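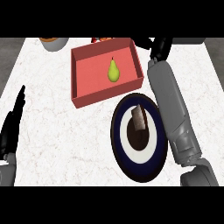
Mirjana Spahić had expected the simulator to be the dull half of the open day, and she told us at the door that she would have given it the whole afternoon.

Open Day at Nidurcombe: Gallery

Nidurcombe opened its robot lab to visitors in April. We had 200 places and all of them were taken, with a short waiting list for the afternoon tours. Each tour began in the simulation room, where the two-armed setup runs on a wall screen, and then moved next door to see the machines themselves. The picture at the top of this page comes from the simulation room. Both arms are at the marble table, with the green pear in the red box and the plate next to the forearm on the right.

The tabletop tasks are built in Fliner, our in-house scene editor. An operator picks a table, a few dishes and some food, and Fliner sets them out a little differently for each run. The box may be turned a few degrees, or the plate may sit closer to one arm. For the open day we had 16 layouts loaded, and visitors could ask for any of them by number.

Rok Shehu ran the screen in the morning and took questions between runs. The most common one was why we bother with a rendered table when there is a real one next door. His answer was that the real arms need a person standing by, and the rendered ones can be left going overnight. On the night before the visit the system got through 692 runs. The logs were printed and left on the side table for anyone who wanted to read them.

Several people asked about the fruit. A pear is wide at one end and narrow at the other, so the place where the gripper closes matters a good deal. Round fruit is easier. We plan to add bananas this summer, along with a deeper box.

The second stop was the Cifuentes bench, where the same control software drives real hardware at a slower speed. Visitors stood behind the yellow line and could stop the arms with a button. The button got a lot of use, mainly from children.

The last stop was Briser, the program that compares a simulated run with a real one. It needs 1,000 paired runs before we trust its scores, and we are not there yet. We hope to have the full set ready to show next time.

Tours ended at 4:30 p.m. If you left a gray scarf or a child's water bottle in the simulation room, both are at the front desk.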